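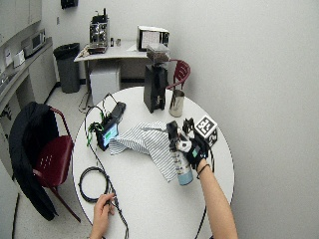

Figure 4. Glove demonstration, kitchen site. Sensor glove with cube marker on the right hand, spray can in grasp, striped cloth on the table.

4.2 Collecting demonstrations by hand

All glove data were recorded in the small kitchen at the Sterkomholm site, on the round table. We picked this room over the lab bench for the clutter. Chairs, appliances, cables, things people leave lying around. A policy trained on a bare bench did poorly once we moved it anywhere else (Section 5.3), and we did not want to repeat that.

The demonstrator wears the Tirnent glove on the right hand. Finger joints come from the glove itself. Wrist pose comes from the cube marker on the back of the hand, tracked by a fixed camera that looks onto the workspace (Figure 4). The cube has a fiducial on more than one face so that tracking survives most wrist rotations, but not all of them - with the palm turned fully up the marker is hidden and we loose the pose until the hand comes back. Gaps shorter than 181 ms are filled by interpolation. Longer gaps, the episode is cut at the gap and the second part thrown away.

The left hand stays bare. It is not recorded as an effector and the demonstrators were asked to keep it off the task objects. In practice it mostly handles cable. The glove is tethered, and the tether was the single biggest nuisance of the whole collection: it drags on the wrist, it catches on the table rim, and slack has to be fed by hand during long reaches. We tried a wireless link in April and went back to the cable after a morning of dropped packets.

Tasks. Four tasks were demonstrated: (a) pick up the spray can and set it upright at a new spot, (b) aim the can at the cloth and press the nozzle, (c) wipe with the cloth, (d) move the milk pitcher next to the grinder. Start positions of the can and cloth were changed between episodes by whoever was wearing the glove, no template. The cloth was dropped, not laid out, so its shape differs every time. Grinder stays where it is.

Instructions to demonstrators were short. Work at normal speed. Grasp the way you would grasp it at home. Do not stop to correct a bad grasp, finish it or start over. An earlier set of instructions asked for "robot-like" motion and gave us slow, stiff episodes with long pauses before contact; that data is not used here.

Volume. 1,014 episodes were kept after cutting and a manual check of the video. Task (b) is the smallest share. Pressing the nozzle needs the index finger on top of the can while the other fingers hold the body, and the glove's index reading drifts when the fingertip is loaded. We recalibrated before every block of task (b), which helped, did not fix it.

4.3 Remote-control baseline

For comparison we collected some 1,000 episodes of the same tasks by remote control, using the Plirkeo handheld controller and the Mushi arm with its four-finger hand. Same objects, same table. The operator stood behind the arm with a direct view, no headset.

The two sets are not equally hard to get. Glove episodes are much shorter and the demonstrators reported little fatigue apart from the cable. Remote-control episodes are slower and full of small corrections near contact, especialy with the cloth, where the operator has no sense of how much fabric is in the grasp. On the other hand every remote-control episode is feasible for the robot by construction. Glove episodes are not. The human wrist reaches poses the arm can't hold at that table height, and the retargeting step (Section 4.4) has to either bend the trajectory or reject it.

Hand size is a further problem. The can sits deep in a human palm. The robot hand closes on it further out, nearer the fingertips, so copying joint angles directly gives a grasp that looks right and slips. We therefore keep the fingertip positions relative to the object and solve for the joints - the thumb is weighted higher than the rest. Weights were tuned by hand on task (a) and left alone for the others.

We did not mix the two sets during training except in the ablation of Section 5.4.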